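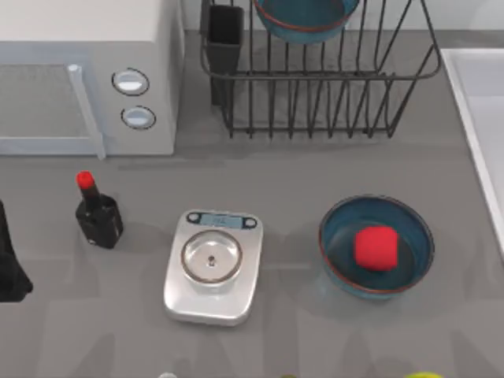

The trial license for Omum ran until 18:00, and I had one kitchen left to assess. Stonda sells the package by the room. Each room comes with a counter, appliances, loose items and two arms, and the buyer supplies whatever is going to do the thinking. We were the buyer, possibly. Our controller was called Kuo and had been raised on warehouse shelves.

I read the terms again while the room loaded. Clause 14 said that objects would remain where the last session left them unless a reset was requested. I had not requested one. I wrote this down and sent Kuo to the sink side. 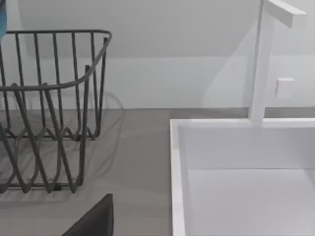 Second run

Kuo stopped short of the rack and held there for 75 seconds. The log gave the reason as "waiting for occupant." I searched our code for the word and did not find it. I searched the Omum manual and found it in the index, with no page number beside it.

Support at Stonda replied within two minutes. Occupants were included in the Zesura tier, they wrote, and my account was not on the Zesura tier. I asked what an occupant did. They sent me a price list.

I moved Kuo to the microwave, where the contact model was said to be strongest.

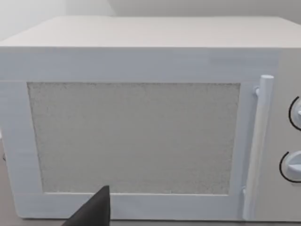 Kuo at the microwave door, left wrist view.

It made no contact. The log said "in use" - the same two words, once per second, until I ended the run. I scored the appliance geometry as good, the lighting as good, and the session state as unclear.

At 17:40 I opened the overhead view to take the last measurements. The positions matched the inventory file. The file also had a column headed "belongs to," which I had taken for a grouping field. Every row held the same value, and it was not my account number.

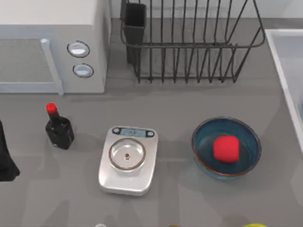 Overhead view, before sign-off.

I recommended the purchase, standard tier. Then I requested the reset. The answer came back a little before six: declined by occupant.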